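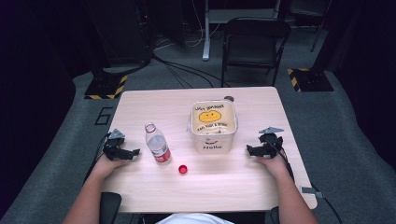
One reader wrote in after my last post to say that moving a gripper around by hand sounded like cheating, and that a proper demonstration ought to be done over a remote link with the real arm doing the work. I've tried both now, so I can say where I stand.

The remote setup at Brekadden was the first one I learned. You move a controller, the arm follows a moment later, and you watch the jaws to see if you got there. Putting a cap on a bottle took me 44 seconds on a good run. With a gripper in each hand I do it much faster, and I can feel when the thread catches.

What you lose is the arm's limits. My elbows go places that the arm can't, so some of what I record is no use and gets thrown out when it is replayed in the Odeseo software. I had 538 runs by 7th October and lost about a fifth of them that way. Most of the bad ones were from my first two weeks, when I was still twisting my wrists too far.

So I slow down now. I start each run with my hands wide apart, bring one in to hold and the other to turn, and back off the same way. The cables pull a little if I reach across, and my forearms get tired after an hour - I take a break then whether I'm behind or not.

The target is 1000 runs by December. After that I go back to the remote link for the harder tasks, and I'll write down how the two sets compare.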